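Mirkivari Tool Library and Hire Depot
Progress report to the Obura Community Equipment Fund
Submitted 1 June 2021 by Ivana Ulloa, depot coordinator

Where we had got to

Readers of the December report will remember that it ended with the big air compressor sitting on its trailer behind the depot, unable to be hired to anyone on account of a coupling that fitted no hose in the southern hemisphere. I am pleased to report that the compressor now goes out most weeks. The coupling has been replaced with one that a normal person can buy. The old coupling holds the office door open and is doing it very well.

This report covers the second half of the grant period. It deals with the heavy tools, the booking system, training, noise, and the matter of the post-hole auger, in that order. Lurdes Fonseca at the Fund asked us to be frank about what didn't go to plan, and I have tried to oblige without going on for as long as I could have.

Heavy tools

The grant was for bringing the depot's demolition and digging gear up to a standard where we could hire it to households, sporting clubs and small contractors without crossing our fingers. Most of what we had in that line dated from 1992, when the depot took over the contents of a shire works shed. Some of it was excellent. Some of it had been painted to look excellent.

We now have 43 powered items on the heavy register, all tagged, all with a service card, and all with a handle that is attached at both ends. The two old paving breakers have been stripped and rebuilt by Tadeo Zúñiga, who found in one of them a throttle lever made from a cupboard hinge. He has asked to keep it. The smaller rivet buster was beyond saving and has gone for scrap, along with a plate compactor that compacted chiefly the operator.

The new purchases under the grant were:

One mid-weight electric demolition hammer with trolley
One light electric breaker, for tiles and render
One trash pump with suction hose and strainer
Two lengths of whip-checked air hose
Assorted moil points, chisels and a clay spade

The electric hammer is the one everybody wants. It runs off an ordinary outlet, it has a trolley, and it doesn't need towing. People who would once have taken the compressor for a single garden path now take the hammer, bring it back the same afternoon and tell us about their path at some length. We had budgeted for it to be out two days in seven and it is out for nearly twice that. The trash pump, on the other hand, has been hired twice, both times by the same man. It has been a dry autumn. We expect the pump will come into its own at some point, probably when the depot itself is under water.

Consumables have been the weak spot in the budget. We allowed for points to be resharpened after each third hire. What we hadn't allowed for was the clay spade, which three hirers in a row used as a crowbar. We now charge a bond on the spade that is larger than the bond on the hammer. It has come back straight ever since.

The booking system

The Fund paid for a proper booking system to replace the red diary. The system is supplied by Adesov and it does everything in the specification. It also does a number of things that were not in the specification, such as sending every hirer a reminder at four in the morning. That has been switched off. A gentleman in Grirport Road had already come down to return his brick saw at a quarter to five, and I would like to thank him again for his patience and for bringing his own thermos.
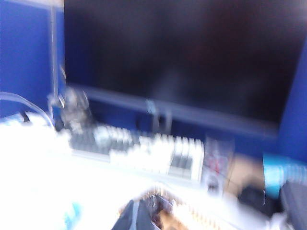
Office monitor, hire desk.

The change-over took longer than it should have. Entering the old hire cards was put down as a fortnight's work and took the better part of two months, partly through my own insistence that we record the condition of each tool at each return. I had not considered what that would mean in practice. The cards say things like "a bit tired", "goes if you kick it" and, against a concrete saw, simply "no". Candela Alcaraz made a table converting these into the four condition grades the system allows. It is a work of real diplomacy and is attached to the back of the printed copy.

We loaded 3000 past hires in the end and left the rest in their shoeboxes. Those records have already been useful. We can now show that the air tools come back in worse shape when they go out without a lubricator bottle, which Tadeo has been saying for years and is now saying with a graph. Every air tool leaves with oil in its kit. The hirer signs to say they know where the oil goes. The signature was added after an incident with a grease gun that I won't put in writing.

The red diary has been retired to the top shelf. It is consulted most mornings.

Training and inductions

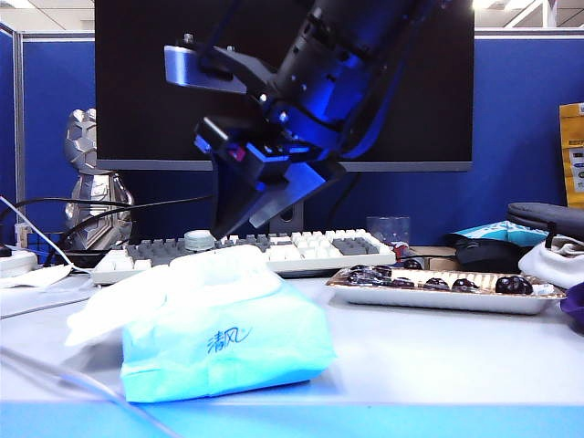

Javiera Carrasco

Ivana has asked me to write this section on the grounds that I run the inductions and she is tired of hearing about them.

Each person hiring anything over fifteen kilos gets a twenty-minute induction in the yard before they load up. I cover how to lift it, how to stand, how to change a point, how to bleed the line before uncoupling, and what to do when the point gets stuck. The last takes up half the time. The right thing to do is stop, take a second point and break out the ground beside the first one. The popular thing to do is lean on the handle and swear. I have been shown many variations on the popular thing and have a box of bent retainers to go with them.

The hardest part of the job has been persuading people to hire a lighter tool than the one they came in for. Somebody with a garden shed slab will ask for the ninety-pound breaker, having seen one used on the highway. I let them hold it. I don't say anything, I just let them hold it for a while, and then I bring out the electric hammer. The big breaker is a road tool and it wants a big compressor and someone who does it for a living. It spends the rest of its time with two small contractors who know what they're doing, plus the football club, who say they do.

We ran evening sessions for the contractors on hand-arm vibration, with rest breaks and job rotation as the main topics. Turnout for the first was poor. For the second we put on a sausage sizzle and had to borrow chairs. I'd like to keep the sausages in next year's budget and have listed them under safety.

What I'd still like is a proper practice slab. At present people are learning on the remains of the old wash bay, and there is less of it each week. When it's gone we'll be down to the car park.

Noise

(Ivana again.)

The grant conditions asked us to respond to the neighbours' complaints, and we have. Inductions with the air tools running are held between ten and noon on weekdays. The compressor has been turned around so the exhaust faces the railway line, which has made no complaint. Both rebuilt breakers have been fitted with muffler jackets. They are still loud. A quiet paving breaker is a shovel.

We sent 1000 letters to the surrounding streets setting out the new hours and giving my direct number. I received a handful of calls. Most wanted to know what a demolition hammer costs for the weekend, so the mail-out may have to be reclassified as advertising.

The front desk

A small part of the grant went on the office itself, where people pay, sign and wait. We put in a second hire desk with its own computer so that returns can be handled while somebody else is booking out. On Saturday mornings this has cut the queue to something that fits indoors.

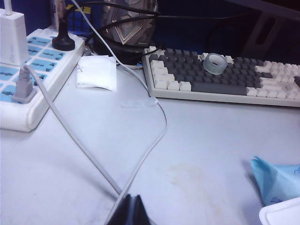

The charging shelf for the cordless tools was meant to go in at the same time and hasn't. The joiner measured up for it, then measured up again, and has since moved to the coast. We have a quote from another one and expect the shelf within the next quarter. Until then the batteries are charged in the workshop and carried across, and twice we've sent out a rotary hammer with a flat one. Both hirers were refunded, and one of them has joined as a member, so I am not certain what lesson to draw.

The post-hole auger

The two-person auger was to have been overhauled under this grant. It has been overhauled, by two separate people, to two separate standards, and it now starts only for the second of them. We withdrew it from hire in the interests of domestic harmony, as it was being hired mostly by couples. With the Fund's permission we would like to put the remaining auger money towards a small tracked digger attachment or, failing that, a one-person auger with a torque arm. Tadeo has prices for both.

Money

We are under budget on purchases, over on consumables and over again on freight. The freight overspend is almost entirely the demolition hammer trolley, which was delivered to the wrong state, came back, and was sent there a second time by a courier who clearly felt it had been happy. The full acquittal is with Lurdes. Receipts are in date order apart from the one the dog had, for which there is a statutory declaration.

What happens next

Before the final report we intend to:

Pour the practice slab, if the shire approves the spot beside the gate
Finish the charging shelf
Settle the auger question
Put the compressor trailer through its registration inspection
Hold one more contractor evening

We would also ask the Fund to consider moving the final report date back by a month. The trailer inspection can't be booked any sooner, and I would sooner report that it has passed than that I'm hopeful. The tyres are new. The left tail light works when the right one is resting.

Anyone from the Fund who would like to visit is welcome on any weekday after ten. Closed shoes please, and Javiera will want to do your induction before you get past the gate.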